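Ticket: Power strip at the packing table, switch and loose plug
Status: Closed
Opened by: Tahsin Matubbar
Handled by: Cheuk-hei Leung, Ollemero facilities desk

Problem as reported

Since Monday the charger of our Esteo label printer loses power when it is connected to the power strip on the long table. The printer shows the battery sign, then the charging sign, then the battery sign again. If I push the plug with a finger it comes back. The printer itself is fine, I tried it in the wall socket of the corridor for 16 minutes and it charged without a stop.

The strip is a white one with three blue sockets in a row and a small light blue switch at one end. I would like to know if I should throw it away or if it can stay.

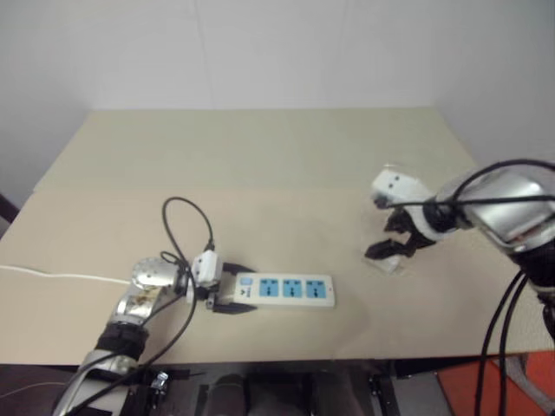 Tahsin Matubbar

I forgot to write what I already tried. I switched the strip off and on. I changed the socket, first the middle one and then the one farthest from the switch. In the middle one the charger stayed connected for 41 minutes, in the far one it did not lose power until I went home. So I suspect only the socket beside the switch.

Reply from Cheuk-hei Leung

Thank you for the clear notes. Please do not push the plug by hand while the strip is on. Before we decide, please do the following:

1. Turn off the strip and pull its own plug out of the wall.
2. Take everything out of the three sockets.
3. Look in the openings of the first socket for dark or melted plastic.
4. Put in a different plug, with the strip still disconnected, and feel if it sits firmly or if it moves.

Write me the result of step 4 for each socket, also for the good ones.

Update, 4:10 pm

I did all the steps. There is no melted plastic and no smell. In the middle and the far socket every plug sits firmly. In the first socket the charger plug moves a little to the side, and

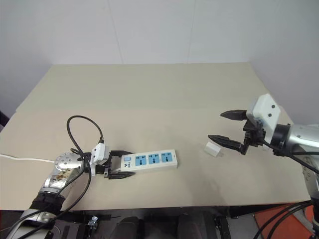
the plug of the Tamayo desk lamp moves also, but less. I then tried the big adapter of the scale, and this one goes in tight and needs some force to come out. Maybe the contacts inside are tired only for the thinner pins - I am not sure if this is possible.

Reply from Cheuk-hei Leung

Yes, it is possible. Contacts can open a little with the years, and a thin pin feels it first. But I do not want a socket that is good for one plug and bad for another. Leave the strip disconnected. I have ordered a new one from Stirenex and it should arrive in July, before the next stock count. Until then take the spare from the cabinet, the one with my initials on the cable.

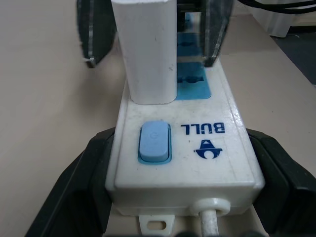
Can I keep using the two good sockets if I put tape over the first one?

Please use the spare strip for everything. The three sockets share the same metal rails inside, and tape does not repair a weak contact.

Last update

The spare is connected and the printer charged from 80 to 100 percent with no break. I put the old strip in the box for electrical waste and wrote "weak contact, first socket" on it. The ticket can be closed.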